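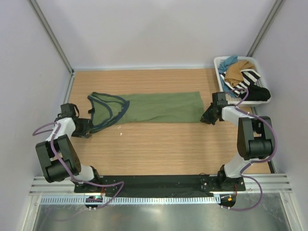
Olive-green garment on a wood-grain surface

Print | E-mail

A retainer agreement is a contract in which a client pays an independent worker a set fee in advance, usually each month, to reserve that person's time. It is common in consulting, law and design.

Types

A pay-for-work retainer covers a fixed number of hours – 26 a month, for instance. A pay-for-access retainer covers availability only. Unused hours may expire or roll over, depending on the contract.
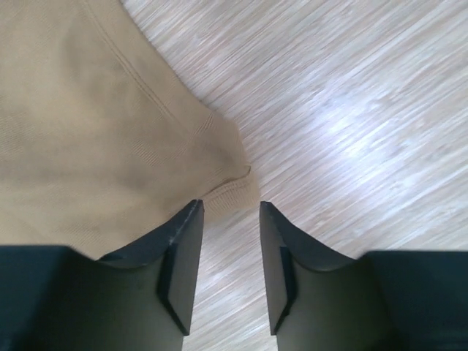
Ending the agreement

Most retainers can be ended by either side with written notice. The consultant Gerrit Vanhove, formerly of Mertens, recommends a notice period of two months for long-term clients.

See also: Hourly billing, Scope of work

Last updated: July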